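Chapter 5
Who Gets the Campsite?

If you have ever pulled into a campground at dusk with tired children in the back seat and found every last spot taken, you already know more about this chapter's subject than you might think. Sharing out a limited number of places among a great many hopeful people is one of the oldest problems in running a park, and we are going to take our time with it (there is a lot to enjoy along the way!).

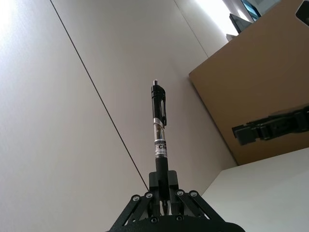 Réka Vincze would rather we began with fairness. A lottery, she argues, treats the family that plans a year ahead and the family that decides on a whim exactly alike, and she doubts that the early planners will ever thank you for it.

She has a point, and we will come back to it. For now, picture Sesby, a lakeside campground that opens its booking window in June. In one season it received 1,083 requests for some 1,000 site nights, and that sounds like a near-perfect match until you learn that most of the requests fell on the same few weekends, while the quiet nights
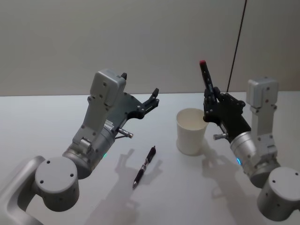
in between went begging. Raising the weekend price would have moved a few campers along, of course, but it would also have shut out the very people the campground was built to welcome, and so the managers tried a two-night limit first.

Keep Sesby in mind as you read, and jot down what you would have done in their place.

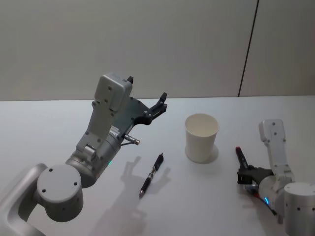
5.1 Lines, Lists and Lotteries

We start with the plain old line at the gate, then move on to waiting lists, and after that to the draw that Réka Vincze likes so much.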